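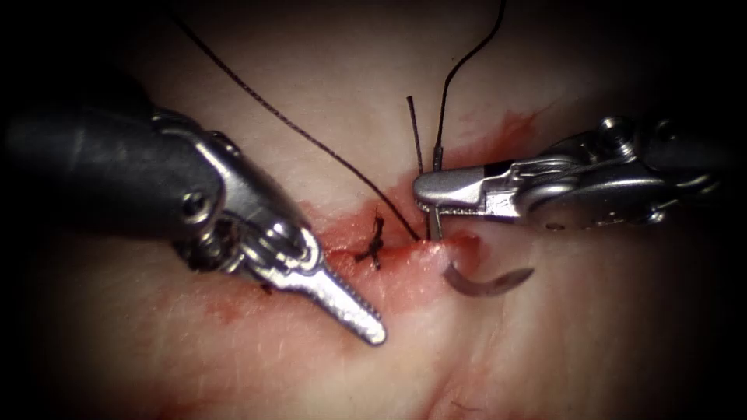
*A short cut in some creased, pale skin, with two metal grippers close by. See the row of tiny teeth on the left one?*

# How does skin fix itself?

I have a scar on my knee from falling off a swing when I was six. It's small and shiny and shaped a bit like a bean. For years I thought my knee had simply closed up by magic while I was asleep. Then I learned what really goes on under a scab, and I've been telling people about it ever since (sometimes at dinner, which they don't love).

So let's talk about cuts! Little ones, like you get from paper, and bigger ones that need a doctor.

## First, what is skin?

Skin is your biggest organ. You might think of organs as squishy things on the inside, like your heart or your liver, but skin counts too. It has layers:

- The **epidermis** (say it: ep-ih-DER-mis) is the outside part. It keeps water in and germs out.
- The **dermis** is underneath. It's stretchy and strong, and it's where you'll find tiny blood vessels, nerves and the roots of your hairs.
- Below that is a **fatty layer**. It's your padding and your blanket.

Look closely at the back of your hand. Can you see all the thin lines crossing each other? Skin is covered in fine creases like that. They help it bend and stretch when you move. Make a fist and watch them go flat over your knuckles.

## What's an incision?

An **incision** is a cut that's made on purpose, usually by a surgeon. It's different from a scrape on the playground. A scrape is rough and messy, and it often has dirt in it. An incision is neat, and its two edges match up like the two sides of a zipper. That makes it a lot easier to close.

## The repair crew

Your body starts work on a cut almost right away. I like to imagine it as a crew fixing a road.

**Step one: block the leak.** Tiny bits in your blood called platelets rush over and stick together. They make a plug called a clot. When a clot on the outside of your skin dries, you get a scab.

**Step two: clean up.** White blood cells arrive and gobble up germs. The skin may go pink and puffy and feel warm. A little of that is normal. If it gets worse, or it hurts more and more, tell a grown-up.

**Step three: build.** New cells creep in from the edges until they meet in the middle. Underneath, your body makes a stretchy, ropy stuff called collagen to hold it all together.

**Step four: tidy up.** This one is slow! The new skin keeps getting stronger for months, and sometimes for a year or more. That's when a red scar fades.

## Why do some cuts need stitches?

Remember those cells creeping in from the edges? If the edges are far apart, they have a very long walk. Stitches hold the two sides together so the trip is short.

The thread is called a **suture** (SOO-cher), and the needle is usually curved, like a tiny smile. It goes in on one side of the cut and comes up on the other. Fingers are too big and slippery for a job like that, so the needle is held in a metal tool with narrow jaws. Little ridges on the jaws help with the grip. You can try this at home with something safe: pick up a grain of rice with your fingers, then with tweezers. Tweezers win every time at my house.

Some sutures melt away by themselves. Others get snipped and pulled out later, and that mostly feels like a tickle or a tug. Doctors numb the skin before they sew, too – that part was a big relief to me when I found out.

## Be nice to your scab

Wash a small cut with clean water, pat it dry and put on a bandage. And please don't pick! I know. I KNOW. But there's brand-new skin growing under there, and if you pull the lid off, the crew has to go back and do some of the work again.

My bean scar is still here, by the way. I picked that one at least 4 times.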